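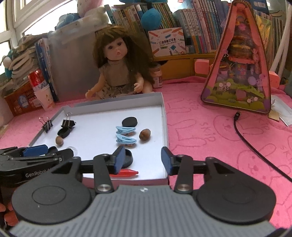
The junk drawer takes one evening if you do it in the right order, and most people do it in the wrong order. They buy the dividers first. Don't buy anything yet. You need a shallow box, a towel, a trash bag and a timer. Put the towel down on the table so stuff doesn't roll or scratch, then work out of the tray a bit at a time. White cardboard one on a pink towel, in my case, with binder clips, two light blue clothespin clips and yes, hazelnuts. Every drawer has a food item.

Before you start

Pull the drawer all the way out if it comes out. Mine has a little plastic tab on each side you push, one up and one down. Wipe the inside with a damp cloth and leave it to dry while you sort. Set the timer for 60 minutes.

Step 1 - Dump in batches

Not the whole drawer. A couple handfuls. If you tip it all out you will get tired and shovel it back in, I have done this twice.

Step 2 - Four piles

Use it monthly. Belongs in another room. Trash. No idea.
Go fast. Dead pens are trash, test them on an envelope. Batteries go in a jar by themselves, don't let them touch metal clips or keys. Tape over the ends of the 9 volts.

Step 3 - The no idea pile

Caps, lids, odd discs, the bit that came off something. Put them in an envelope and write Mon 2 December on it, or whatever day you're doing this. If you havent opened it in 18 weeks, out it goes. Julián Escobar wrote in to say he keeps his for a year. Too long, but ok.

Step 4 - Measure, then dividers

Inside width, inside depth, and the height too, people forget height. My drawer is 14 inches wide inside and nearly 11 deep front to back. I tried the Wakico trays first and they slid around every time the drawer opened. Sent back. Vostico ones are narrower and have a rubber foot, those stayed put. Cut down cereal boxes work fine if you don't care how it looks - tape the corners on the outside.

Step 5 - Load it

Stuff you grab most goes in front. Scissors, tape, one pen, one marker. Clips all together, clipped to the divider wall so you can see them. Rubber bands in something with a lid or they get into evrything. Long things along the side, diagonal wastes space.

Leave one section empty. It will fill up by itself.

Step 6 - The other room pile

Do this tonight. Walk it around the house with the box, drop things off, done. If it sits on the counter overnight it's going back in the drawer.

Next up: the cabinet under the sink, same method, more gloves.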